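Print | E-mail

Okay so I'm finally doing the clothes thing. Everything off the chair, out of the drawers and onto the bed, and I'm not sleeping until it's folded!! (There is one top laid out nice and flat. ONE.)
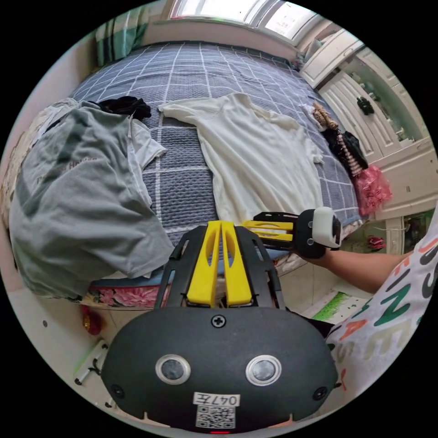 Zerrin Dağdelen: start with whatever's biggest, the pile looks half gone and you won't give up

Fine, good tip, doing that. The whites go first then, and the big one is a pain. I smooth out one side and the other side wrinkles up again. My aunt in Harcombe could do this while yelling at the TV.

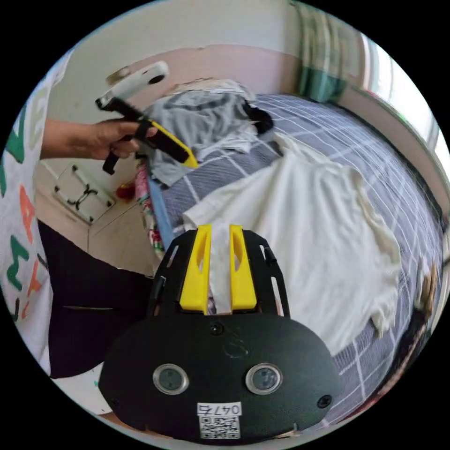

are you folding in thirds or halves? thirds stand up better in a drawer

Halves, and then I roll them, sorry! My drawers are the shallow Bateo ones and thirds stick up over the top and jam. I've been meaning to get dividers since January.

Moving on to the T-shirts. I'm keeping way too many "for sleeping in." How many does a person sleep in at once??
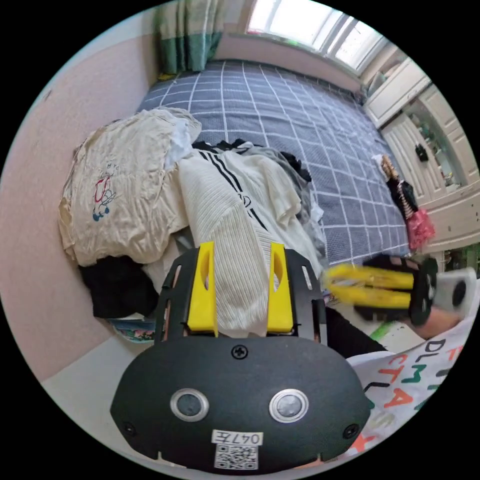

T-shirt with the little cartoon guy: staying forever

Back to the crinkly white stuff, which I kept putting off.

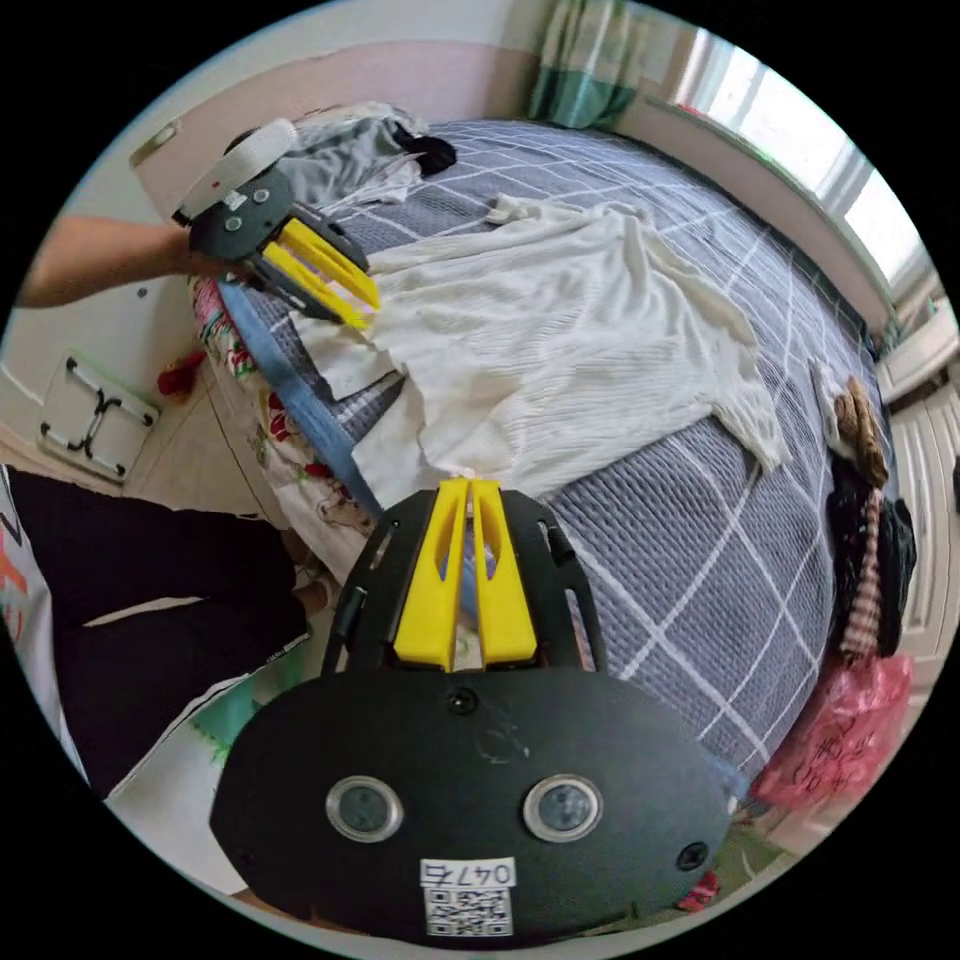

I'm giving up on sharp creases with this kind of fabric. Loose fold, top shelf of the wardrobe, door shut. Socks are tomorrow's problem

Last updated: 7/13/21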